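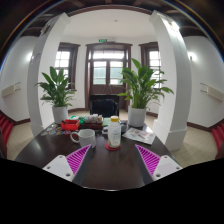
Stories > At Home > Drurport

Lingyun Ren has had the same dining table through three apartments, and she'll talk about it for as long as you let her. I came by on a Thursday to ask how she keeps it so nice, and we ended up on coasters for half an hour. "I used to think they were for people's grandmothers," she told me, "and then I left a pot of tea on the old one." The table she has now is dark brown and so glossy you sort of want to pat it, and even the plastic bottle with the yellow cap gets its own round red coaster. (The speckled mug doesn't, and I did bring that up!) "Mugs move," she said. "I'm drinking from it. A bottle stays in one spot all week."

She bought the table secondhand when she moved to Drurport, from a couple on Gila Street who wanted it gone by noon. Getting it up the stairs took her and her brother Yan most of an afternoon – the legs come off, but they only found that out later.

I asked about trays, being a tray person myself. "One tray, and it has to be bright," she said. "If it's brown I stop seeing it and then it's full of batteries." Paper is her weak spot. Anything printed lands on the table first and stays until Sunday, when she clears it all off and wipes the top down with a barely damp cloth. She doesn't use polish. "My mother did, every week, and you could write your name in it."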